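Areti Antoniadis builds her robots in simulation first, and for most of this year simulation is as far as she got. The arm she is putting together in the Povby workshop still has no wrist. What she has is a desktop computer, a kitchen that exists only on its screen, and a folder of 1094 test runs.

"I started with the metal, like everyone does," she says. "In February I had the base bolted to a bench and two joints turning. Then I dropped a steel mug on the gearbox and had to order another one. While I waited I thought I might as well write the software."

The plan is an arm that clears a kitchen table and puts small things away in a drawer. She picked the drawer on purpose. A shelf is easier to reach, she says, but a drawer has to be opened, and it moves along one line only. Pull at the wrong angle and it jams.

Her first version ran in Rokier, a simulator she gave up on after seven weeks. "It was fine for wheels. When the fingers touched anything thin, the thing shot off across the room. I spent evenings tuning friction numbers and got nowhere." She moved everything over to Dronton and had to rebuild the kitchen from scratch, cabinets included.

The dishes took longer than she expected. A plate lying flat gives the fingers almost nothing to hold, so for now the program goes for the rim, tips the plate up slightly and closes. It works on some runs. Mugs are better, as long as the handle is out of the way.

"The bowl I'm happy with," she says. "Bowl into the drawer, I would show that to people. Closing the drawer afterwards, no. It pushes too high up and the cabinet slides back."

She pays for the parts herself. The motors come from Kalogeropoulos, a small shop that sells them used, and she tests each one overnight before it goes into a joint. Out of the last batch of 10, she sent two back. The shop replaced them without an argument.

Other people at Povby have asked why she doesn't use a finished arm and skip the building. Her answer is that she wants to be able to fix it. "If a joint goes, I know which screw to take out. I made the bracket, so I can make another one." She does admit that the cable routing is a mess – she has redone it twice and will probably do it again.

Each test starts with the dishes in slightly different places. She used to set them by hand, then wrote a short script that moves them. A batch of 1000 is planned over the holidays, when the computer can be left running and the workshop is quiet. She wants to see how often the drawer task fails and whether it fails at the same step.

"After that I go back to the wrist. I have the drawings, I have the bearings. The fingers I'll print, and I expect to print them more than once." 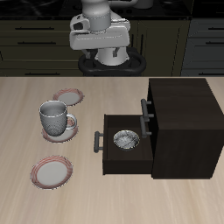 "I'm not in a hurry with it. If it can put one bowl away on the real bench by summer, I'll be satisfied, and then I'll start on the plates."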